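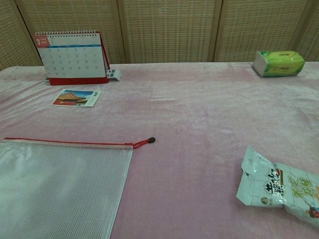 The calendar, open at March

Intake

2025-03-02. Reservoir level at Trulldale, 706 millimetres below the spillway. Water clear. Abena Dramani entered both figures before she took her coat off.

The school party was booked for ten. She set out 300 sample pots in trays of twelve and checked the lids. The talk was on mayfly larvae, and it ran to forty minutes if the children asked nothing.

Nii Laryea rang from the Drirum station at nine.

"Your net count is wrong," he said. "You sent me 3756 larvae. The sheets add up to 3156."

"Then I dropped a sheet."

"You added one. It's 600 over."

She opened the file. Sheet nine had been entered twice, once by her and once under the initials of Antwi, who had left in June.
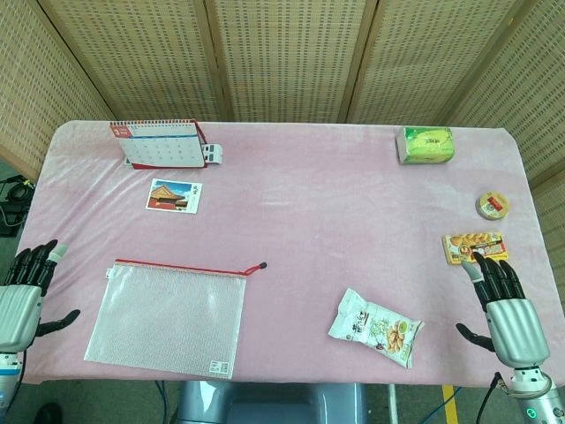 The mesh pouch

The handwriting was correct. Antwi crossed his sevens and wrote the water temperature in the wrong column. The sampling date was last Thursday.

"Who has a key to the weir?" she asked.

"You, me and Tekside, for the pumps."

A coach turned in at the gate. She put the sheet in a plastic sleeve, wrote "query" on the corner and went down to unlock the classroom. One tray was short. Eleven pots, and a wet ring where the twelfth had stood.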